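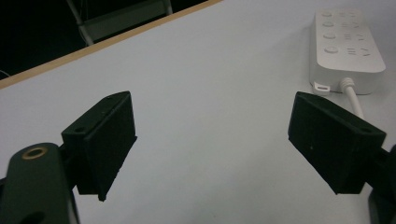
In Praise of the Plain White Table

I have become a person with strong feelings about tabletops, and I blame November. It gets dark at five, the big lamp goes on, and I noticed one evening that the only spot in the apartment where I could still find a dropped screw was the white table. Walnut is handsome. Walnut also eats screws, needles, black thread and the backs of earrings, and I have spent more of my life than I'd like patting it with a flat hand.

So, pale and matte, please! Matte matters as much as the color. My sister-in-law, Diane Thibodeau, has a glossy white desk, a Lachance, and every bulb in her ceiling is in it twice. You sit down to read a pattern and you're squinting by page two. A dull surface just lies there and lets you look at your work.

I love a thin strip of light wood along the edge, too. It's a tiny thing, and I'd pay extra for it (I did, as it happens, 200 more than the version without). White that stops dead at the side looks like a clinic to me. Give it that little line of wood and it's furniture again, and your wrist gets something nicer to lean on.

Now the power strip. Igor Pietrzak, who I've argued with about this through several dinners, says it belongs underneath, screwed to the frame, out of sight. I say put it on top, in the far corner, and buy it in white so it settles in with the table. I've done my crawling. I had a Plaline desk for years with the outlets tucked away behind a tidy little flap, and every time I wanted to charge anything I was on my knees with a flashlight in my teeth. A white strip with a white cable in the corner bothers me so little that I forget it's there until I need it, and then it's right at hand.

The other half of the pleasure is leaving the middle bare. I'm not a tidy person, ask anyone, but I'll clear a white table at night when I'd never clear a brown one, and in the morning all that space makes me want to start something. Mostly I start breakfast. Still!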